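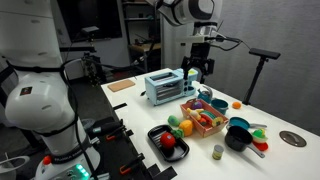 Farkovis Countertop Oven: a month of toast, chicken thighs and one very sad tray of cookies

Posted 8 February 2024

I put off buying a countertop oven for years. My big oven works fine, my kitchen is the size of a parking space, and I already own a toaster that has outlived two cars. But then the gas bill came in January and I looked at myself heating up that whole giant box for a single baked potato, and I caved. I picked the Farkovis because Fulldale, the appliance store near me, had it on the shelf and would take it back within 30 days if I hated it.

I did not hate it! Let me get the complaints out of the way, though, as I have a few.

The timer dial. Oh, the timer dial. It goes up to an hour, but the first part of the turn is so squished together that setting anything under 15 minutes is pure guesswork. You're supposed to twist past the mark you want and then come back, which I found in tiny print on page 6 of the manual after ruining a tray of oatmeal cookies. They were black on the bottom and raw on top. My neighbor Clementina ate two of them anyway and said they had character.

The second complaint is the crumb tray. It slides out from the back. The back! So every time I want to empty it I have to pull the whole oven away from the wall, and it's heavy, and the rubber feet grip the counter like they're being paid to. Clementina has an older Clarken with a tray that comes out the front and I'm jealous every time I go over there.

And the outside gets hot. Keep your bread bags away from it.

OK, now the good stuff. Toast is great. I do four slices at a time on the second-darkest setting and they come out even, with no pale stripe down the middle like my old toaster used to leave. Bagels need a bit longer and I flip them halfway, but that's me being picky (I like the outside crunchy too).

Chicken thighs were the real surprise. I put them on the rack over the little pan, skin side up, 425 degrees, and the skin came out so crisp that my brother-in-law Nazareno asked if I'd fried them. He has since bought the same oven and now texts me pictures of his dinner, so thanks for that, Farkovis.

Leftover pizza is wonderful in it. Frozen fries are good if you don't pile them up. Roasted carrots, yes. A small apple crisp, yes, with foil over the top for the first half. I tried one loaf of banana bread and the middle took forever, so I'll go back to the big oven for that kind of thing. A full-size sheet pan won't fit, by the way, and neither will a 12-inch pizza, whatever it may look like in the store. Measure your pans before you go.

Cleaning is so-so. The rack and pan go in the dishwasher, but the inside walls have to be wiped by hand and the corners near the heating elements are a pain. I do it on Sundays while it's cold and I have the radio on, and I grumble the whole time.

Would I buy it again? Yes – though if Clarken still makes the one with the front tray, look at that first. Mine stays on the counter, and the old toaster has moved to the hall closet, where I'm keeping it just in case.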